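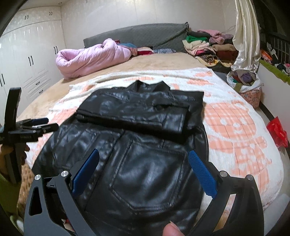 Folding a faux leather jacket for storage without cracking it

Asked by Sena Amegashie, July 14, 2023

I have a black faux leather jacket with big patch pockets and a button front. I won't wear it again until February and there's no room left on the rail. Is it all right to fold it and put it in a drawer? My last one got a hard line across the chest which never came out, and then it started to peel there.

2 answers

Rozália Hegyi
Hanging is better, but you can fold it if you keep the folds soft. Wipe it with a damp cloth and leave it to dry fully. Lay it flat on the bed and do up the buttons. Put a rolled towel across the chest and bring the sleeves in over that, one at a time. Fold the bottom half up once over a second towel. Put it at the top of the drawer with nothing on it. No plastic bag, it goes sticky. I take mine out every couple of months and fold it in a different place.

Prosser7
just hang it on the back of a door, mine has been there for years. dont iron it whatever you do

Comment from Sena Amegashie: Thanks both. The door is full of coats so I'll try the towels.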